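Home Syllabus Notes Labs Contact

2019-02-04
Course staff, Talline

Notes 2: From wrist view to jaw command

The control loop takes one wrist image and returns two things: a small move for the tool and a jaw width. Keep these separate in your code. Most bugs in last May's labs came from mixing them in one array.

The lens is very wide, so straight edges bend near the border. Do not undistort the whole image first — it costs time, and the Vumo model was trained on the raw view. Crop to the center, then resize.

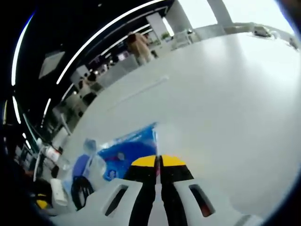

Jaw width is clipped before it is sent. The planner may ask for a value below zero when it is unsure, and the MacLeod driver will reject it without a message. Check your log for this.

For Lab 2 you get 672 recorded runs. Hold out 36 for testing and do not tune on them. Load the rest with the Cerkow reader, which drops any run shorter than 500 steps unless you turn that off.

Hand in your loop code and one plot of commanded against measured width.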